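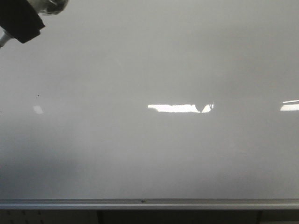 Collecting Whiteboard Demonstrations for the Radbridge Arm

Duván Valderrama and Cristian Condori
July 24, 2019

3. Data collection

We recorded 221 demonstrations between us. The plan in January was 500, but each one took longer than we expected and we spent two weeks fixing the sync between the camera and the joint readings.

In each demonstration one of us guided the arm by hand through a wiping or drawing motion and the other started and stopped the recording. Starting poses were picked from a list of 17. We threw out 33 recordings, mostly for dropped frames. Four had the wrong task label and we corrected those by hand.

Lighting was the main problem. The board is glossy, and the ceiling lights show up in it as white patches. Our first model treated them as marks to be wiped. For the second round Cristian masked the brightest pixels before training, and we added runs on a blank board where the correct action is to stay still.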